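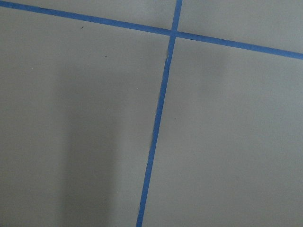 Blue painter's tape on the gray work surface, where two of the lines cross.

Tape, Tables and Other Workshop Tips for a Student Robot Club

Most advice for school robot clubs is written by people who sell things to school robot clubs. I have read a lot of it. My daughter was in the club for two years, I stayed on after she left, and in that time I have been told we needed a printed field mat, a lighting kit, a label system and a special table. We have a gray table and a roll of tape. Some of the tips below I stand by. Others I'm passing along with a warning.

Marking out the work area

Painter's tape is fine. Use blue on gray or white, because the kids can see it from across the room and so, most days, can the software. Don't use masking tape. It looks like a bargain until you try to get it up after a month, and then you'll be there with a scraper and a rag all Saturday.

Wipe the surface first. Everybody skips this. Dust under the tape is why the edges lift, and dust beside the tape is why a student will swear the program has found an object where there isn't one. We lost a whole evening that way in January. Two small specks can be plenty, if the threshold is set by someone in a hurry.

Pull the strip long, lay it down from one end, and run the edge of a plastic card along it. Don't stretch it. Stretched tape creeps back, and you get a wrinkle, usually right by a crossing where one strip goes over the other. If you get one there, you can slit it with a craft knife and press it flat, though you'll score the table if you lean on the blade. I would sooner peel it and start again.

Does it have to be square?

Musyoka Temba, who teaches the class half of our program, wants every crossing checked with a carpenter's square. I've gone back and forth with him on this. If the task is "put the block in the right panel," a skewed cross makes no difference to anyone. If the students are measuring positions from the tape, it matters a great deal, and then I'd argue tape is the wrong tool and they should be drilling a reference hole. He says a square costs very little and takes a minute. He's right about the cost.

What I would do is measure after the tape is down and write those numbers in the notebook. The plan said 20 inches. Your table may say something else, and the table is what the robot has to work on.

Shadows

A shadow falling over a panel will cause more trouble than crooked tape. Somebody leans in, or a lamp gets moved, and a program that ran fine at four o'clock is hopeless by five. The kit sellers will offer you lights for this. Before you buy any, try these:

Turn off the desk lamp. One strong lamp close to the table is worse than plain ceiling lights.

Close the blinds and leave them closed for the whole session.

Mark where the students stand, with the same tape, on the floor.

Run the test in the worst light you can arrange. If it only works in good light, it doesn't work yet, whatever the team tells you.

We did try a clip-on light from Sollen. It helped on one side and threw a soft dark band down the other. It's in the cupboard now if anyone would like it.

Mats

Defne Aksoy on the parent side bought us a roll-up Genwood mat, very kindly, and I have tried to like it. It curls at the corners in cold weather and the ends have to be held down with tape, which gets us back to the roll. If your competition supplies a mat, practice on the same one. For ordinary club nights I can't see the point.

Getting tape off again

Pull it back on itself, low and slow. If it tears, warm it with a hair dryer on the low setting and wait a little before trying again. Leftover glue comes off most hard surfaces with rubbing alcohol on a cloth, but try a corner first. On a painted top it can take the finish with it — ask me how our side bench got its pale patch.

I've seen it said that painter's tape can stay down as long as you like. Not in a room with afternoon sun. We change ours when the edges start to go fuzzy.

Cleaning up between runs

A microfiber cloth, dry. Spray cleaner leaves a film, and tape won't grip it well. Compressed air sends the dust up and it settles again while the team is arguing about whose turn it is. Keep the cloth on a hook by the table and wash it now and then without fabric softener.

Keeping count

Ask for the failures as well as the successes. Last term one team reported 33 good runs, and we were all very pleased until someone asked how many they had tried. It was 80. There is nothing shameful in that for a first project, and the notebook got much more useful once the misses went in, with a word or two on each: "shadow," "tape lifted," "don't know." I trust a notebook with plenty of "don't know" in it.

Still undecided

Colored dots at the corners. The Plirent team at the last meet used them and did well, but they also had a better arm and an extra year's practice, so I'm not ready to give the dots the credit. We'll try them on one half of the table this fall and leave the other half as it is.

Last revised August 11, 2022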